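Rechercher dans la revue
Mot-clé, titre, auteur
Partages 24 Commentaires 7

4. Comparaison de deux préhenseurs à doigts sur des contenants de boisson à paroi mince

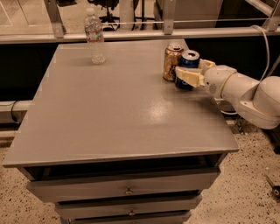
Figure 4. Poste d'essai : canette tenue par les doigts clairs du préhenseur, seconde canette et bouteille en plastique transparent sur le plateau.

Les contenants de boisson sont un terrain d'essai formidable pour qui s'intéresse à la régulation de l'effort de serrage. Une canette pleine supporte une pression latérale importante ; vide, elle s'enfonce sous une force à peine supérieure à celle qu'il faut pour la soulever. Entre ces deux cas, la géométrie extérieure ne change pas, et la caméra ne dispose donc d'aucun indice direct sur la consigne à choisir. Toute la différence se joue dans la boucle d'effort et dans la souplesse des doigts, précisément ce que nous voulions comparer.

4.1 Matériel et commande

Nous avons comparé 2 préhenseurs montés tour à tour sur le même bras. Le premier, désigné ici par Tromov, possède des doigts rigides à surface de contact plane et une mesure d'effort tirée du courant moteur. Le second, Kirui, utilise des doigts souples qui épousent légèrement la courbure de l'objet, avec une commande en position et un seuil d'arrêt réglable. Le contrôleur de bras, Nimovgate, est resté identique dans les deux configurations, de même que les trajectoires d'approche et les vitesses articulaires. Seuls le décalage de l'outil et les gains de fermeture ont été réidentifiés après chaque changement de préhenseur, opération qui nous prenait au début une bonne partie de la matinée et que nous avons fini par ramener à 24 minutes.

La perception repose sur une vue de tête qui fournit la pose approximative de l'objet. Le plateau gris renvoie un reflet assez vif, et nous avons choisi de le conserver : un éclairage diffus aurait certes facilité la segmentation, mais il nous aurait éloignés des conditions dans lesquelles ce type de bras est appelé à travailler. L'estimation de pose sur la bouteille transparente s'en ressent davantage que sur les canettes, dont les bords supérieurs métalliques donnent un contour très exploitable.

4.2 Protocole

Chaque essai comprend une approche latérale, une fermeture, une levée verticale, un maintien de 7 secondes, puis une dépose au point de départ. Nous avons effectué 60 essais par préhenseur, répartis à parts égales entre canettes pleines, canettes vides et bouteilles partiellement remplies. L'ordre des objets a été tiré au sort avant chaque série. Une prise est dite réussie si l'objet reste tenu pendant tout le maintien et s'il est debout après la dépose. Une déformation visible à l'œil nu est notée séparément et n'annule pas la réussite, car une canette froissée mais correctement déposée correspond à une issue bien différente d'une chute.

Les canettes déjà marquées ont été écartées des séries de mesure. Elles ont servi dans une série exploratoire, menée en juin et exclue du tableau de résultats, où nous cherchions à savoir si un pli préexistant modifie la position du premier contact. La réponse est un oui très net ! Un doigt rigide posé sur une arête du pli fait pivoter la canette avant que le second doigt n'arrive, et la fermeture se termine souvent avec un axe de prise incliné. Les doigts souples absorbent une partie de ce défaut, au prix d'un contact moins facile à détecter.

4.3 Résultats

Sur les canettes pleines, les deux préhenseurs se sont montrés excellents, sans aucune chute. Nous nous attendions à un écart en faveur de Tromov, dont la fermeture est plus rapide et plus répétable, mais cet avantage ne se traduit pas dans le taux de réussite. Il apparaît en revanche dans la durée du cycle, raccourcie de nearly-constante façon d'une série à l'autre. 

Les canettes vides séparent beaucoup mieux les deux systèmes. Avec le réglage nominal, Tromov a laissé une marque sur presque 60 % d'entre elles ; Kirui n'en a marqué que 7 %. L'examen des courbes de courant explique en grande partie cet écart. La paroi commence à céder avant que le courant ne dépasse le bruit dû aux frottements de la transmission, si bien que le seuil d'arrêt est franchi trop tard. Un filtrage plus agressif aurait pour effet de retarder encore la détection. Nous avons préféré réduire la vitesse de fermeture sur les derniers millimètres de course, et le gain a été immédiat, à tel point que nous avons d'abord soupçonné une erreur d'étiquetage dans les fichiers. Une relecture des enregistrements a confirmé le résultat.

Pour les bouteilles, la hauteur de prise compte plus que le choix du préhenseur. Saisie au-dessus du niveau du liquide, la paroi se creuse et l'objet oscille pendant la levée. Saisie plus bas, elle résiste bien mieux, et les nervures offrent même un appui bienvenu aux doigts souples. Les doigts rigides, eux, glissent parfois d'une nervure à la suivante, avec un petit saut vertical que l'on retrouve très proprement dans les mesures d'effort au poignet.

4.4 Discussion

Le résultat qui nous enthousiasme le plus concerne la souplesse passive. Sans capteur supplémentaire, et avec une commande plutôt rudimentaire, Kirui tolère des erreurs latérales de pose que Tromov ne rattrape qu'au moyen d'un recentrage actif. Pour un poste où les objets changent souvent, c'est un atout considérable. Il faut toutefois rappeler que nos objets sont tous à peu près cylindriques et posés debout ; une canette couchée, ou coincée contre une autre, poserait des questions que ce protocole n'aborde pas.

La proximité entre objets mérite elle aussi une étude propre. Lorsque deux canettes sont voisines, le doigt extérieur dispose de peu d'espace pour passer, et le planificateur Nimovgate tend à choisir une approche plus oblique. Nous avons relevé ces cas sans les analyser séparément, leur nombre étant trop faible pour une comparaison utile.

Une troisième configuration, associant les doigts souples à la mesure de courant de Tromov, est en cours de montage sur la plateforme Pledamari. Les premières fermetures à vide sont encourageantes, et l'adaptateur mécanique tient bien. Reste à recaler le zéro du capteur de poignet, qui dérive pendant la mise en température du bras, avant de reprendre les séries sur canettes vides avec le même tirage d'ordre.

Partages 24 Commentaires 7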